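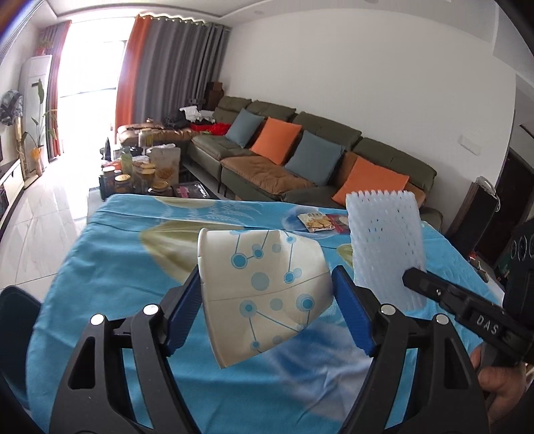 Paper cup with blue circle print; white foam net sleeve.

About Durklow

Updated September | By Dalibor Urban
Print this page | E-mail this page

Durklow is a technical production company for live stand-up and spoken-word shows. We supply sound, lighting and show control to clubs, theaters and touring comedians, and we run two rooms of our own, Balent and the Abdelaziz Room. We do not book talent, sell tickets or act as a promoter. Those jobs stay with the venue or the tour.

What we do

Most of our work is single-microphone performance. A comedy show uses very little equipment compared with a concert, and the equipment it does use has to hold up without a sound check of any length. A typical Durklow rig has one wired vocal microphone, one wired spare already patched to its own channel, a wireless handheld on request, two front speakers, delay speakers if the room is deeper than its ceiling height allows, and one stage monitor. The monitor is set low. Many comedians ask for it to be turned off, and the operator will do so from the desk.

Speech is mixed for the back row first. The operator walks the room before doors with a recorded speaking voice playing through the main system and marks any seat where consonants are lost. Corrections are made by aiming and delay before any equalization is applied. Laughter is louder than most first-time operators expect, and the system is set with enough headroom that a punch line following a long laugh does not need the fader moved.

Lighting is a fixed front wash, a back light and a cue light. The cue light sits at the rear of the house, at the performer's eye line, and is driven from the same desk as the sound. Standard practice is one steady signal at the agreed warning time and a slow flash at the end of the set. Other patterns can be stored per performer.

Our rooms

Balent is the larger of the two. It has a thrust stage, a separate greenroom with a program feed, and a load-in door at street level. The Abdelaziz Room is used for open mic, new-material nights and podcast recordings with an audience. Its desk can be run by one person. Both rooms use the same patch list, so a show file saved in one will open in the other without changes.

Greenroom feeds carry sound and a fixed wide picture of the stage. They are not recorded unless the performer has signed the recording form. Recordings are handed over on the night and our copy is erased after the performer confirms that the files open.

Solline

Solline is our show-control software. It holds the running order, set lengths, walk-on music, cue light settings and desk scenes in one file. When a host changes the order during a show, the operator drags the name to its new place and the music, light and timer settings move with it. Solline has now been used on 3,227 performances, counting our own rooms and outside hires. It is not sold separately. Outside venues get it as part of a hire, on a laptop that we supply and support.

Each set is logged with its planned length, actual length and any technical fault. The log does not store audio. Venues may ask for their own logs at the end of a run.

Staff and training

New operators shadow 10 shows before running a desk alone. The first shows are at the Abdelaziz Room on open mic nights, where changes to the order are frequent and walk-on music is often supplied at the last minute. Operators are then cleared for Balent, and after that for touring work. Dalibor Urban is head of production and signs off each clearance.

Hires

Send the room dimensions, seating plan, power supply details and show running time with your first message. A ceiling height is needed for any room with a balcony. We reply with an equipment list and a plot. Changes to the plot are accepted until the truck is loaded. Get-in for an evening show is normally 2 p.m.

Walk-on music should be supplied as a file, trimmed to the start point. We do not play music from performers' phones.

Contact Durklow | Copyright Durklow, all rights reserved | Back to top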